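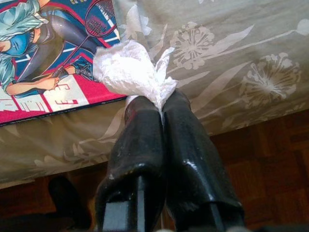 Tissue in the fingertips, book behind it on the bed.

April, 6.40 pm. Skarngate bedroom set, second shift.

Logged 124 picks before handover. Soft items are still the slow category. A tissue has no fixed shape, so the grip point has to be chosen again each time, and the arm takes longer over that than Uliana would take to clear the whole bed. The fingertips are due for replacement. I put in the request and gave the scuffing as the reason.

The job has changed more than the roster shows. A year ago Firnora had six of us turning over rooms and one person on paperwork. Now two turn over rooms, three watch arms, and Matvii does exceptions, meaning anything the arm declines to pick up. He had 170 of them last week and says his back is better and his eyes are worse. I could say the same. I used to finish a shift tired in the legs. Tonight my neck is stiff and I walked maybe a kilometre.

Hanyu wants 4,000 logged picks before Prustura will discuss the second site. We are at 1,581. Éabha asked at the meeting whether the cleaners' grade would carry over to the monitoring desk, and was told it was under review. Same answer as in the winter. Stefaniia has written it down this time, with the hour.

To do: recheck the closing force on thin fabric, ask about the grade in writing, swap my late with Uliana. Bring a cushion for the desk chair.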